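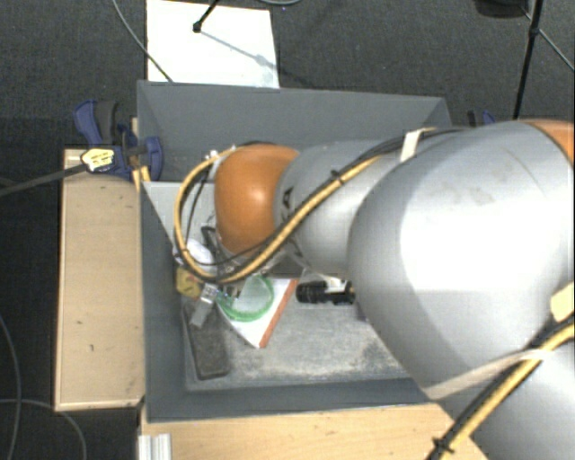
Tips for dressing hoses and cables on a secondhand arm

We've been running our sorting build in the shared workshop in Ninudville since February, and people keep asking how we keep the hoses from being torn off every other evening. The short answer is that we did tear them off, more than once, and what follows is mostly a record of what we changed afterward. If you're putting an old arm to work over a bench or a bin at home, I hope it saves you a few afternoons (and a few trips for more hose).

Leave a loop at the wrist. A bigger one than you think! Our first go had the hose pulled nice and snug along the forearm and it looked wonderful right up until the last joint turned. Now the yellow hose runs down the forearm, goes under the orange cover and curls up in a wide loop on the other side. It looks sloppy and I've stopped minding. Before you tie anything, move each joint slowly by itself to both ends of its travel, with the speed turned all the way down and your free hand on the stop button.

Tie hose and cable together, but gently. A cable tie should hold the bundle so you can still slide it a little with your fingers. If the hose dimples, snip the tie and start over. Trim the tails flush with proper flush cutters, too, as a tail cut at an angle will open up your knuckles the next time you reach past it.

Use straps on the big sections. Cable ties are fine on a skinny bundle, but for holding things against a fat, smooth casting we like a soft reusable strap. You'll be taking it off again sooner than you expect, and it doesn't mark the paint. Wipe the metal with a little rubbing alcohol first if the strap wants to creep.

Tape is for trying things out. Put a piece on, run the motion, see if you like where the hose sits, and then fasten it properly. I say this as someone who has left tape on a machine for a very long time.

Clamp the bin. For weeks ours just sat there, and every time the gripper brushed a wall the whole bin crept over and our positions were off again. Two bar clamps at the far corners cured it. Snug is plenty – crank down hard on a plastic bin and the wall bows inward, and then your corner isn't where you taught it. Check that the bars and handles stay clear of everything the arm can reach. We check ours with the arm parked, then again at a crawl.

Practice on a real jumble. Blocks of the same size are fine for the first evening, but the trouble starts with odd shapes. Give it something shiny, something flat like a thin book, something round with a hole in the middle, something crumpled, and let them overlap. The flat things are still our worst by far. Our Ustero controller logs each try, and out of the first 2000 picks it managed 1027, so don't be discouraged by a poor start.

Look over the hoses every 500 picks. Bend the loop by hand and look for white stress lines or a flat spot, and feel along the underside where it rubs. Our Brannigan hose lasted well once the loop was bigger. Keep 12 spare ties in a jar by the bench, along with the cutters, and put the cutters back in the jar.

Keep floor cables away from your feet. We run ours along the edges wherever we can, and a strip of carpet cover from the Nukuvness shop takes care of the stretch by the door. I still want to do something about the ones at the back, probably with a length of plastic trunking if I can find the leftover piece from the old lighting job.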